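The Table from Drirkell Street

My aunt Chrysanthi Rallis left me a table, and I should say right away that I did not want it. I wanted the piano. The piano went to my cousin Iason Xenos, who can't play, and I got a note in her handwriting that said "for the one who eats standing up."

Which, fine. Fair. I did eat standing up. I'd been living over the Dimitriou bakery since September, with one pot and a very nice view of a parking lot, and I'd hang over the sink with my noodles like a heron.

The delivery guys wanted 57 dollars extra for the stairs. I paid it and sulked for a whole day. Then I wiped the thing down and, well, it was so shiny it made the rest of the apartment look embarrassed.

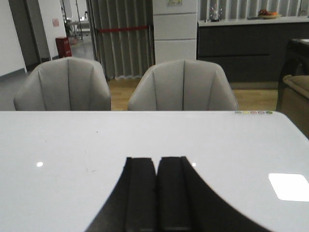
The white tabletop, with a little round light shining in it.

Iason called that night to complain about the piano. It wouldn't go through his door. He'd left it in his garage under a tarp and he wanted to know if I'd trade.

"You said you hated the table," he said.

"I never said hate."

"You said it looked like a dentist's office, Falilik." (He's called me that since we were five. It's the name of a goat in a story my aunt used to tell, and I've given up fighting it.)

I told him I'd think about it. Then I went down to Prikura Market and bought corn, because that's what she always made us when we fought — corn, way too much butter, and no talking until the cobs were clean. It worked on us at six and it worked on us at thirty.

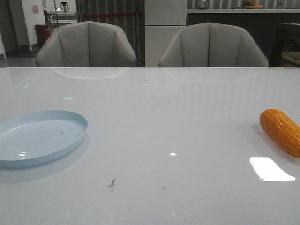
Blue plate, corn, and room for company.

He drove over on Saturday. He walked around the table twice, knocked on it, and sat down like he was waiting for a bus. I sat down too, across from him, and it felt strange to have my knees under something.

"It's a good table," he said, with his mouth full.

"No talking," I said.

We still haven't settled the piano.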